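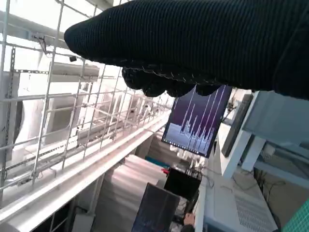
[plodedik-build] Re: Sleeve fit and cable drag on the gripper
From: Gifty Osei
List message 2789
Reading time: 3 minutes

Dear members,

Thank you to Ivars for his note on the gripper cover, which is quoted below with my replies. Members who use the Nostis workshop on Saturday are asked to read it before moving the arm, as two of the settings have changed.

Ivars Avotiņš wrote:
> The black knitted sleeve has been back on the gripper since
> Thursday's session. I have left the seam under the fingers
> where it was. If it is shifted toward the fingertips, the fabric
> gathers when the hand closes and the force readings drift.
> Should we fix the seam position permanently with a few
> stitches to the liner?

Please do not stitch it for the time being. The sleeve must still come off for access to the finger screws, and the liner is our only one. A removable band at the wrist end would be acceptable, provided that it does not cover the connector. Hennessy has supplied two widths of elastic, and either may be taken from the parts drawer against a signature in the book.

> I have also lowered the closing speed. The hand now takes
> 600 ms from open to closed and the motor is much quieter.
> Wrist rotation is limited to 180 degrees in software only.
> There is no hard stop.

The closing speed is approved and has been entered in the settings file. The rotation limit is a different matter. A limit held only in software is lost whenever the controller is started with the default profile, and the default profile is what a new user will select. Until a mechanical stop is fitted, the arm is to be started from the Plodedik profile, and the person at the controls is to confirm the limit aloud to anyone working at the bench.

> Cables under the desk still need a proper run. I would like
> to use 6 mm braided sleeving and clip it along the leg.

Agreed. Kindly leave enough slack at the controller end for the enclosure to be turned around – the last run was cut too short and had to be replaced. The sleeving may be charged to the Firnalness account.

Small jobs on the hand itself should be done over the green cutting mat, and cut thread should be cleared away before the motors are powered.

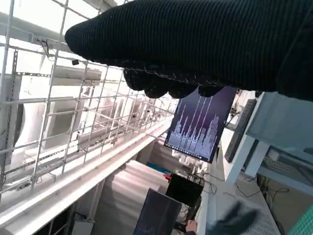 May the gripper be run without its knitted sleeve during calibration?

It may be run bare at the lowest speed, with the hand empty. Readings taken in this way must be marked as bare in the log, as the fabric changes the force at which the fingers first register contact.

Proposals for the mechanical stop should reach this list before the December meeting. A dimensioned sketch is sufficient. Members proposing a printed part should state the material and the print orientation.

With kind regards,

Gifty Osei
For the Plodedik build group, Nostis workshop

Recent messages on this list
Mechanical stop for the wrist: first sketches
Saving and restoring controller profiles
Bench booking at Nostis
Washing and drying knitted covers
Firnalness account: how to record purchases

Contact the list owner | © Plodedik build group | Back to top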